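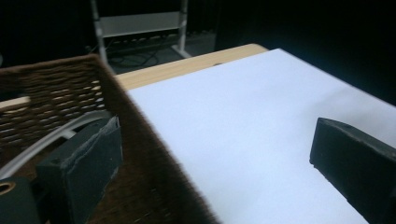 Left and right gripper fingers at the sorting table, Clerville. Scuffing and peeling along the upper edge of the left finger.

Ticket 1797
Subject: Replacement fingers for hand-held grippers, and planning for next year's equipment request
Status: Open, awaiting quotation
Submitted by: Wissam Nseir, Clerville
Assigned to: Shadi Matar, Equipment Planning
Category: Purchasing / Wear parts

Request as submitted

The Clerville station requests replacement fingers for the hand-held grippers used at the sorting table. The faces of the present fingers are rough and the surface has begun to peel. The grippers remain in service. Operators report that small plastic parts, the C-shaped rings in particular, turn between the fingers when they are picked up by the edge.

The station also asks whether the grippers should be replaced as complete units in the coming budget year or kept going with spare fingers. A decision is needed before the January planning round, as complete units must be entered as capital equipment and cannot be charged to the station's parts account.

Response from Equipment Planning

The request has been reviewed and is accepted as a parts request. The question of complete units will be kept on this ticket and should not be filed separately.

The following was established by telephone with the station on Monday:

1. The fingers are attached with screws and can be changed at the station. No return to the supplier is required.

2. The last price on file from Fekar for one pair of fingers is $65. Shipping is not included. This price was given for the Plorkeck gripper and must be confirmed in writing before an order is placed.

3. The station may spend up to $200 on wear parts without a second signature. Two pairs fall within that limit. Three pairs would fall within it only if shipping were charged elsewhere, and Saliba has previously declined to split an order in that manner.

4. The work is carried out with a gripper in each hand, one serving the basket and the other the sheet. Any plan that keeps only one gripper in working order will therefore stop the station. Spare fingers must be held for both sides.

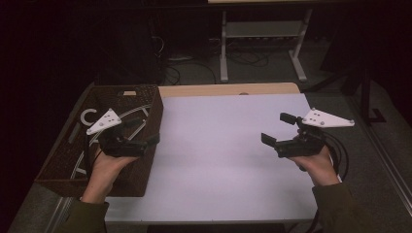
5. The top plates and the cables are to be left out of the present order. The station has reported no fault with either. Should complete units be purchased, the supplier must state whether the existing plates can be moved across, and whether cables are supplied or charged as a separate line.

Station reply

Mr. Nseir confirms items 1 through 5 and adds the following. The basket presents more difficulty than the open table. A ring lying near the back wall has to be approached from above the rim, and the fingers are wide at the base, so the operator must open them fully and come down at an angle. The rim and walls of the basket are coarse, and contact with them cannot always be avoided. The station would accept a shallower basket if one can be obtained from general supplies, and asks that its cost not be placed on the parts account. 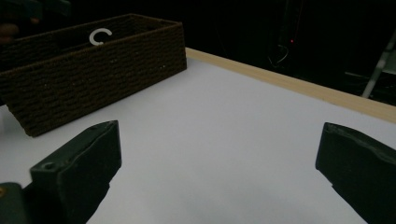
A softer finger material was also considered. The station does not wish to order it until a sample has been tried, as the last change of material required the operators to be retrained on grip force and the hours were not budgeted.

Planning note

For the present year, Equipment Planning recommends the purchase of two pairs of fingers from the parts account. For the coming year, two entries should be prepared side by side: one for continued spares, and one for complete units with cables and delivery shown on separate lines. Training hours are to be included in both. The station should record the day each pair is fitted and the day it is taken off, so that the spares entry can be based on actual use.

A shallower basket may be requested through general supplies under the station's ordinary code. It does not require approval on this ticket.

Outstanding actions

- Fekar: written price for the Plorkeck fingers, including shipping to Clerville. Requested by S. Matar.
- Fekar: one sample pair in the softer material, if available without charge.
- W. Nseir: confirm which screws are to be ordered with the fingers.
- Saliba: confirm the account code for training hours.

The ticket will remain open until the written price has been received.

Related items

Cable replacement, hand-held grippers: who pays
Parts account limits and second signatures
How to enter complete units in the January planning round
Request for baskets and table sheets, Clerville

Last updated: Monday, by S. Matar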